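Running the Block-Sorting Demonstration for Visitors

Last updated 18/04/2023 by Eleri Gwilliam, Kiltari lab 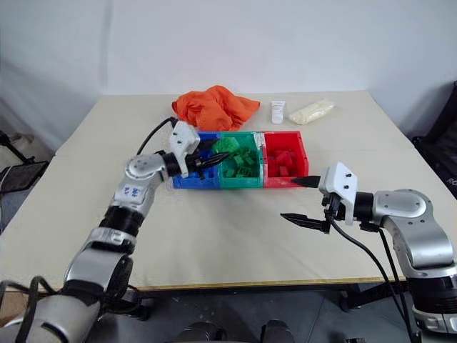
These steps cover the two-arm sorting demonstration as we run it on open days. They assume the arms have already been mounted and homed. If they have not, complete the Hopkin setup page first and come back.

Before the doors open

1. Power on the controller and wait for both arms to report ready. Startup takes about 2 minutes. Do not move either arm by hand during this time.

2. Open and close each gripper once from the operator screen. The black fingers should travel evenly. If one side lags, stop and check the finger screws.

3. Put the blue, green and red bins in a row across the middle of the table, blue on the left and red on the right. The stored positions depend on this order. Swapping two bins does not raise an error; the arm will simply place blocks in the wrong color.

4. Fill each bin with blocks of its own color. Keep the blocks below the rim. A block standing on end can catch a finger on the way down.

5. Check the cable on each gripper. It needs enough slack for the full reach of the arm but must not lie across an open bin. Move the arm slowly to its farthest position and watch the cable the whole way.

6. Load the program named OPENDAY_72. Older versions still appear in the list and use a different table height.

First run

Run one full cycle at reduced speed with no visitors near the table. Keep one hand on the stop button. The left arm should come down over the blue bin and pause before closing. If it pauses too high, adjust the pick height in small steps – never more than one step between tests.

When the slow cycle finishes cleanly, run a second at demonstration speed. Write both results in the log.

With visitors

One person operates and one person talks. Prys Powell and Roscoe Kincaid have tried doing both jobs alone and do not recommend it. The speaker stands to the side of the table, where the operator can see them.

Keep each session to 33 blocks. Longer sessions leave too little time for questions, and most groups ask to see a failed pick and recovery. To show one, select Offset Pick from the demo menu. The gripper closes beside the block, reports an empty grasp and tries again.

Visitors may choose the next color. They may not reach over the table, even when the arms are parked.

If an arm stops

Error 342 means the gripper met more force than expected. Press stop, clear the block, and home that arm only. Any other code goes to Benoît Lacroix before the program is restarted.

Shutting down

Open both grippers, park the arms and wait for the parked message. Switch off the controller last. Return the blocks to their bins by color and sign the log.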